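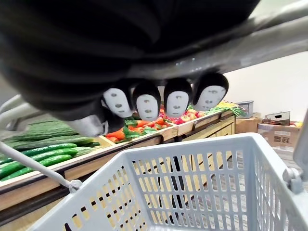
Grocery stores should put a harvest date on fresh food. I have thought so for years, and the price of food lately has made me more sure of it. Milk has a date, bread has a date, and a can of beans that will outlast my car has a date. Leafy produce like this usually has none, and it is the food in the store that goes bad fastest. The shopper is left to pinch a stem and guess.

I live in Ivemine, a town with two places to buy food. One is the Giren store out by the highway. The other is the small market on Bastos Street, which is open four days a week and closes early on all of them. I shop at both. At Bastos Street I can ask when the spinach was cut, and most of the time the person at the register knows. At Giren I have asked the same thing and been told when the truck came in, and those are two different dates. Greens can sit in a cold warehouse for a week before they ever see a truck.

I kept my receipts from last August through this one, mostly to settle an argument at home. We spent $3,792 on groceries in that time for two people. Of that, $594 was fresh fruit and vegetables. I also wrote down what we threw out, and it came to $296. That is half the produce money, near enough, and most of it was greens. I don't enjoy putting that in print. Some of it was our own fault - we buy kale with good intentions and then order a pizza. But a good part of it was yellow or slimy two days after we brought it home, and no amount of planning fixes that.

The stores have answers ready. The first is that a date would make people dig to the back of the shelf for the newest bunch. People dig now. They would dig with better information, and the store could mark down the older ones, as it already does with meat. I would gladly buy five-day-old chard at a lower price if I were cooking it that night.

The second answer is cost. Giren already prints a sticker or a twist tie for every bunch it sells, with a number on it for the register. Adding a day and a month to that is a small job. The farms know when they cut the stuff. The date gets lost somewhere between the field and the shelf, and I think it gets lost because losing it suits the seller.

There is an app called Gutoseo that claims to tell you how fresh your food is if you type in where you bought it and when. My wife used it for 17 days and gave up. It was guessing from the date of purchase, same as we were.

I would leave potatoes, onions and winter squash out of it. They keep, and a rule that covers everything tends to get fought until it covers nothing. Start with greens, herbs and berries. The state could require it, but a single chain could also just do it and put up a sign. I would drive past Bastos Street to shop there, and I like Bastos Street.

Until then I buy greens the day I plan to eat them, in the smallest amount the store will sell me. With the bunches tied the way they are, that is still too much for two people.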